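How to Dry and Store Mugs on a Slatted Wooden Rack

Last updated: October

Handmade mugs and everyday ones can share the same small rack if you load it in the right order. The steps take 10 minutes once the washing is done. We use the Stenevby rack in our own kitchen, but any flat rack with open gaps will do.

Start by clearing a space on the counter or table. Move plants to a corner so water doesn't drip on them and soil doesn't get near the cups. Wipe the wood with a dry cloth.

Shake the water out of each mug over the sink. Run a towel around the inside of the rim and under the handle. Set the mugs to one side, sorted by height.
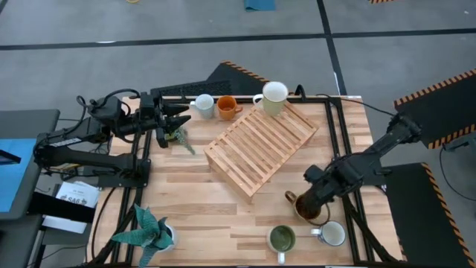

How long should mugs stay on the rack before they go in the cupboard?

Two hours is enough for glazed mugs in a heated room. Leave anything with an unglazed foot overnight.

Tall mugs go on first, at one end. Put wide ones in the middle and small ones last. Turn all the handles the same way and leave a finger's width between cups. A mug placed upside down should sit across 2 slats so air can get in under the rim.

If the rack is pine, rub it with food-safe oil when it starts to look gray. Let it dry standing on its long edge.

Related
Removing tea stains from light glazes
Naciri bowls: care and washing
Oiling a butcher-block top
Vinimley shelf hooks, fitted in an afternoon

Comments

My Udmont mugs have a rough foot and they scratched the slats. Felt dots fixed it.

Does the oil leave a smell on the cups?

Mine did for a day or so, then it was fine.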